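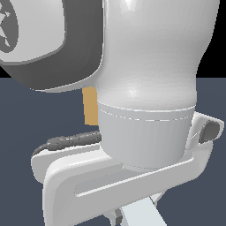
Wumwood Mending Library – Progress Report to the Cuneretti Fund
8/14/24

Hello again from Rorville! The last time I wrote one of these we had a leaky back door and four boxes of donated zippers, and I'm happy to say the back door is fixed (the zippers have multiplied). I know your form asks for things in a certain order, so I'll do my best to follow it, but I do wander a bit, so please bear with me.

What we said we'd do

Your grant was meant to cover a year of the mending library: the sewing machines people can borrow, the drop-in sessions where we show them how to use the things, and a small budget for thread, needles and patching fabric. We also promised to try a class for teenagers and to write down our lending rules properly, which until this spring lived mostly in my head and on the back of an envelope.

What has happened so far

The lending side is going better than I dared to hope. We had 1277 loans between the start of the grant and the end of June, counting machines, irons, dress forms and the smaller kits together. The kits are the surprise. I put them together as an afterthought – a darning mushroom, wool in a few colors, a decent pair of scissors and a printed card – and now there's a waiting list for them every time it gets cold. One family had a kit out three times in a row and finally asked where they could buy their own, so I gave them the list and waved them off with my blessing.

We have eight sewing machines in regular use. Two spent most of the spring being repaired, one with a cracked bobbin case and one with a timing problem that took forever to track down. I'd like to be clear that neither was the fault of the person who borrowed it. These are old machines and they were tired when we got them. Manurung, the repair shop over by the feed store, did both jobs and kept the bill low, and they showed me how to do the yearly oiling myself so that's one cost gone from next year's budget.

The drop-in sessions are noisy and crowded and I love them. We moved the cutting table under the windows, which helped with the light, and then had to buy a blind because by midafternoon you couldn't see your own chalk marks for glare. People bring in pants to hem, mostly. Also curtains, dog beds, a tent, a choir robe, and once a whole set of porch cushions that took over the room for an afternoon!

The teen class

Forty-four teenagers signed up for the first round, and I won't pretend I was ready for it. I had planned on one group and ended up splitting them into smaller ones, which used up the teaching hours faster than we'd budgeted. The tote bag project went fine. The drawstring shorts did not go fine, at least the first time, because the pattern I picked ran small and half of them had to be unpicked and started over. We've switched to a roomier pattern and I cut a sample in every size before the second round.

What I'd do differently is ask for more seam rippers. I mean it. Please picture a roomful of kids and five seam rippers between them.

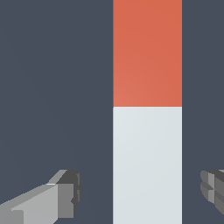 Money

The spreadsheet is attached, and it's tidier than last year's. We are under on fabric (lots of donations, some of it really lovely linen) and over on teaching hours, for the reason above. I'd like your okay to move what's left of the fabric line over to teaching for the fall. Insurance went up a little at renewal. Thread costs what thread costs.

What didn't get done

The lending rules are written but they aren't printed. I keep changing my mind on late fees. Right now we don't charge any, and most things come back within a week or so of a phone call, but we do have one iron that has been gone since winter and I think it has found a new home for good. I'd also hoped to have the catalog online by now. It's half typed in. The half that isn't typed in is the buttons.

Coming up this fall

A second round of the teen class, starting once school has settled down. An evening session for people who work days, which has been asked for so many times that I'm embarrassed it took us this long. Winter coat repairs in the last part of the fall, with new zippers at no charge while the boxes last.

If you'd like to come by and see the place, drop-in afternoons are the best time. Bring something with a hole in it and I'll find you a chair.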